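Gripper trial checklist, bench 2 – Riko fingers against Pavliuk fingers
Ravodbridge test room, September round. Filled in by Valentyna Antoniuk. Comments are mine, and so are the grudges.
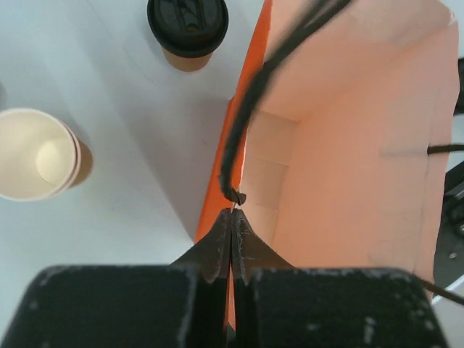

Do both sets of fingers have to go through the whole inspection, or only the set being mounted that day?
Both sets, every time. The spare set sits in a drawer with the hex keys, and the drawer has done more damage to fingertips than the arm has.

PART A. BEFORE POWER

A1. E-stop pressed, tested, released by the person who will run the arm.
OK. I pressed it, the arm died, I felt powerful.

A2. Floor tape visible on all sides of the cell.
OK, if you count the corner by the door, where the tape is mostly a memory. New roll requested. The request form asked for a business justification, so I wrote "feet."

A3. Cable from wrist camera clipped at both points, no loop wide enough to catch a finger housing.
OK after correction. The lower clip was open. It is always the lower clip.

A4. Mounting screws on gripper flange checked with the torque driver, not by hand feel.
OK. Note for whoever wrote "feels tight" on the last sheet: the box wants a number.

A5. Air supply isolated.
N/A. Both candidates are electric. This line came over from the old form and will outlive us all.

PART B. FINGERS, BY EYE AND BY THUMB

B1. Scratches, scuffs, dust.
Black fingers: small white and gray scratches, worst along the angled edges, and some dust. The housings have pale scuffs and the corners are worn. Cosmetic as far as I can judge. Wiped down and passed. Please stop reporting the scratches as "new." They are in the baseline.

B2. Tips meet evenly when closed on nothing.
Riko: OK. Pavliuk: OK on the second try, after I took out a crumb of foam.

B3. No burr that could cut a cord or a glove. Run a cotton rag along each edge.
OK both. The rag survived and has been promoted to permanent equipment.

B4. Play in the finger joint, arm powered off.
Riko: none I can feel. Pavliuk: a little, left side only. Written down so that in a month we can argue over whether it got worse.

PART C. TEST OBJECTS

C1. Paper bag with cord handles.
The reason for this whole comparison. A block of aluminum will flatter any gripper. A twisted cord is thin and fuzzy, and there is very little of it for two tapered fingers to agree on. Pinch it near the knotted end and you have a chance. Pinch it halfway up and the bag decides where it wants to hang.
Check before each block of lifts: handles attached at both ends, no tear at the holes, bag standing with the opening up. Replace the bag when the fold goes soft. I don't care that it is a nice bag.

C2. Paper cups, with lid and without.
Keep them on the table during bag lifts. They are there to be in the way, which they do well. Check that they are empty before the block starts. I have met the person who skips this step and she has a new keyboard now.

C3. Second handle clear of other hardware before the lift.
Partly OK. A free cord will find the nearest bracket if you let it. Look at the live view and then walk over and look with your head. The wrist camera sees what is in front of the fingers very well and has no opinion on what is behind the bag.

C4. Lighting.
OK. Shadows on a white table are acceptable. Do not move the lamp between the Riko block and the Pavliuk block. If you have already moved it, write it here and start the second block over. Yes, all of it.

PART D. MOTION AND FORCE

D1. Speed limit set to trial profile.
OK. Tranero controller, profile 2. The menu puts profile 2 under "Advanced," beside the language settings.

D2. Grip force limit set and read back.
Set to 39 newtons for both. Read back from the screen, not from memory. One of us (me) typed the other gripper's limit first and was saved by the read-back, so the line stays on the form.

D3. Stop on contact with the table.
OK Riko. OK Pavliuk, though it thinks the matter over for longer than I'd like. Flagged to the controller people. They say it is a filter setting. I say it is a pause.

D4. Drop response: arm holds position when the object is lost.
OK both. Tested by pulling the bag away from the side with a long hook. Hands stay outside the tape for this one, including confident hands.

PART E. RECORD OF THE ROUND

Lifts attempted, both grippers together: 114.
Heaviest bag load allowed: 830 grams. The kitchen scale is on the shelf. Use it. "Two books" is not a unit.
Blocks restarted: one. See C4. I was the lamp.

Comment on the comparison so far: the Riko fingers get hold of the cord more willingly, and the Pavliuk fingers are kinder to the bag once they have it. I will not be picking a winner on this sheet, since there is no box for it.

PART F. OPEN ITEMS

F1. Tape for the door corner. Open.
F2. Left-side play on Pavliuk, recheck at next inspection. Open.
F3. Contact delay, waiting on the controller people. Open, and I suspect comfortable there.
F4. Separate padded tray for the spare fingers, away from the hex keys. Ordered – until it comes, wrap them in a clean rag. Use a different rag from the one in B3.

Cell released for the next block at 4:10 p.m. Arm parked, E-stop in, lamp where I found it.
V. Antoniuk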